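Notebook, January. Match engine, free kick and loose ball work

Start 9:10. Picking up from the build Pejman left on the shared drive. The complaint from testers of Trernavis is still the same one: after a blocked free kick, the ball drops in the box and both nearest defenders stand still for most of a second before either goes for it. Tahmineh thought it was the animation blend. I no longer think so.

Reproduced it with the wall set to four players and the kick aimed low. Logged the decision state of every outfield player per tick. The two closest defenders each hand the loose ball to the other. Each computes his own arrival time, compares it with the teammate's, finds the teammate marginally faster, and yields. Both comparisons can be true in the same tick because the teammate's position is read from the previous tick while one's own is current. When both are running back toward goal, the stale read always flatters the other man.

Batch of 2,000 simulated free kicks on the unmodified build, seed list A. Stall counted when no defender has a chase state within 30 ticks of the block. Result: 277 stalls. Higher than I had guessed from the tester notes, but testers only write down the ones that end in a goal.

First attempt: read both positions from the current tick. This breaks the update order, since players later in the list see moved teammates and players earlier do not. Home side is always first in the list. Reverted.

Second attempt: snapshot all positions at the start of the tick and let everybody compare against the snapshot, self included. Ties go to the lower shirt number. Ugly, but deterministic, and replays need that.

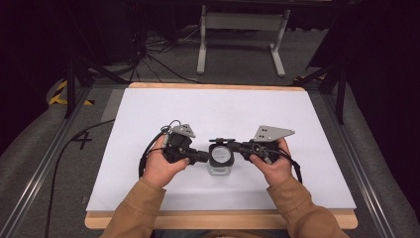 Gameplay Programming, Vasel

11:40. Snapshot version on the same seed list: 9 stalls. Went through all of them by hand. Seven are cases where the ball goes out before anyone could sensibly react, so the counter is wrong there and the engine is fine. The other two have the goalkeeper as the nearest player, and he claims the ball and then refuses to leave his line. Separate bug, keeper logic, already in Pejman's list under "sweeper threshold."

Cost of the snapshot is not measurable in the profiler on desktop. Have not tried it in the browser build, where copying the array every tick may show up in garbage collection. Preallocate it before checking in.

Side effect to watch: attackers use the same arrival function. They now contest rebounds more often, which will push scoring up in the lower divisions where keepers parry everything. Goals per match needs another season run before we touch the parry table. Do not tune both at once – we did that with crossing and had to throw out the whole set.

Replay files: old ones will diverge from the first loose ball onward. Bump the format version and have the viewer refuse them with a message. Tahmineh asked whether the Ninatden cup replays could be kept. Only by shipping the old engine next to the new one, so no.

14:00. Preallocated. Same seed list, same stalls, same seeds. Good.

Open:
– browser build timing
– stall counter to ignore balls that leave play
– season run, Vahidi league data, default tactics
– shirt number tie-break fails if a custom team has duplicate numbers, fall back to list index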